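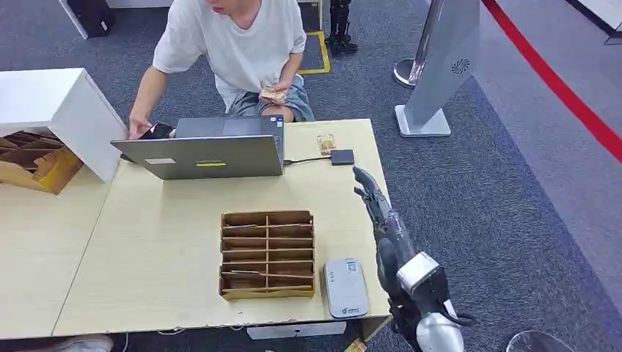 Shared tables and snack rule to continue at Clerklow Study Centre

June 2022

The Clerklow Study Centre has confirmed that its shared work tables will remain in place for the coming academic year, and that the trial rule permitting small packaged snacks at those tables will become permanent. The decision follows a survey of registered users, to which 206 people replied.

Under the previous arrangement, all food was restricted to the ground-floor lounge. Users who wished to eat during a long period of study had to clear their place, carry their belongings downstairs and often found the seat taken on their return. Of those who replied to the survey, 158 were in favour of allowing snacks at the shared tables, while 39 asked for the former rule to be restored. The remainder expressed no preference.

The permission covers individually wrapped items only. Hot food, open containers and anything with a strong smell must still be taken to the lounge. Wrappers are to be placed in the bins by the door and should not be left on the tables or on top of the cabinets. Drinks are permitted in bottles or cups with a lid.

The Centre has also reviewed what is kept on the tables themselves. A laptop, a phone and a cable or two will quickly take up one person's share of the surface, and several replies mentioned small items being mislaid or mixed up with those of a neighbour. Open-top cardboard organisers have been introduced in response. The type in use at the light wooden table is divided by thin brown partitions into two columns of narrow compartments, and is intended for pens, memory sticks, adaptors and similar small belongings.

"People told us that they wanted to sit down, spread out a little and not have to leave every time they were hungry," said Menaka Bandara, Head of User Services. "The replies were largely sensible and good-humoured, and we have tried to act on them. We do ask that everyone takes their things with them at the end of the day, including the contents of the organisers."

Items found in the organisers after closing time will be handed to the reception desk in Barnberg House and kept for two weeks. Food will be thrown away the same evening.

A number of replies raised the matter of trailing cables. Users are reminded that leads should be kept on the table wherever possible - or routed along the wall - and should not cross the walkways. Portable chargers and hubs may be used, provided that they are not left charging unattended. Requests for additional wall sockets have been passed to the Estates Office, which expects to reply before the autumn term.

The Holanda Room is not affected by these changes and remains a silent area in which no food is allowed. Group bookings for the shared tables may be made at reception up to one week in advance, for a maximum of three hours. The arrangements will next be reviewed in November.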